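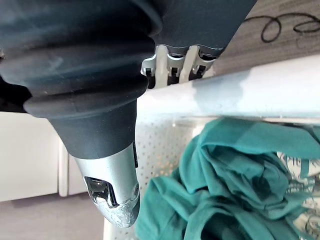
Grey woodgrain, with a loopy black line running across the corner.

I've been meaning to write about grey woodgrain since May, and I've finally sat down with a cup of tea to do it. We went back and forth for ages over honey colours and greys, and I brought home 3 samples from Sirard before settling on one (the other two are now very handsome coasters). What won me over was the fine streaking – it's quiet, it doesn't shout at the curtains, and it forgives a few crumbs between wipes. My favourite part is how a plain grey lets every little thing laid across it stand out, even a thin black squiggle. If you're tossing up colours yourself, live with your samples for two weeks and look at them first thing in the morning, before you've tidied!

Search this blog

We use cookies to improve your visit. Accept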